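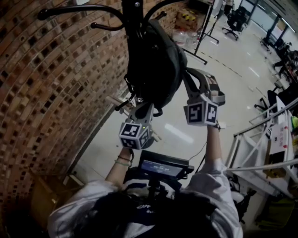 The coat rack at Sirangate, front hall

Black backpack on the black metal rack, with the curved brickwork to the left. The hooks end in an upward sweep that looks very good in a catalogue.

I was asked to put together a page on the new hall furniture and to keep it positive. I'll keep it fair. The rack is called the Simadier, it comes from Nedelcu, and it was picked over a row of plain wall pegs that would have cost a good deal less. Mal-soon Tak chose it. She knows my view and has asked me to print hers as well, so hers is further down.

Why a stand at all

The wall is the official answer. It curves, and the bricks are laid in a lattice with small gaps between them, so a straight peg rail was never going to sit flat. Fair enough. Valter Peixoto priced a rail made in short lengths to follow the curve and the quote came back at $1,000 before fitting. I still think two short rails on the opposite side would have done the job, but that side was promised to the noticeboard, and the noticeboard has friends.

Bags versus coats

A coat rack gets judged on coats. Ours mostly gets bags. Walk through on a Tuesday at half past eight and you'll see what I mean: lunch bags, gym bags, a bike helmet by its chin strap, and backpacks with more loose straps than any backpack needs. The brochure says the Simadier is "suited to everyday outerwear", and you can read that sentence as many times as you like without finding a laptop in it.

Hang a backpack by the loop at the top. If you hang it by one shoulder strap it swings out sideways and takes up the next hook as well. Sérgio Rebelo put a sign up saying so in February. The sign has since been covered by a raincoat.

The hooks

Wide, curved and smooth. Good for a collar, I'll admit, and a wool coat comes off them without a dent in the shoulders. For thin straps I'm less convinced. A strap has to be lifted up and over the end, and people in a hurry pull straight out and wonder why the whole stand comes with them. The rounded tip is meant to protect the fabric. It may well do that. I haven't seen any fabric in this building that needed it.

Does it tip?

Umut Aksoy says no. He loaded one side with 22 kilos of library returns in tote bags and left it through lunch, and it was upright when he got back. I'd point out that the hall was shut at the time and no one was barging past with a pram. Put the heavy bags low and share them around the pole. It's the same advice you'd get with any stand, at any price.

Against the brick

The one thing I won't argue about is how it looks. Black metal in front of reddish-brown and tan brick, pale grey floor, dark skirting along the bottom. Vasco Quintela wanted the stand in white. We were spared that.

Keep it off the wall by a hand's width, please. Wet coats pushed up against the brickwork leave a mark, and the gaps are a nuisance to clean.

Mal-soon's reply, as promised

"It holds bags. It holds coats. The old one held neither by the end. If he wants pegs he can bring a drill."

Still to come

A second stand is on order for the side door, 2 in total then, plus 40 numbered tags for the umbrella stand. I have doubts about the tags. Comments can go in the book at the front desk, and the pen is on a string.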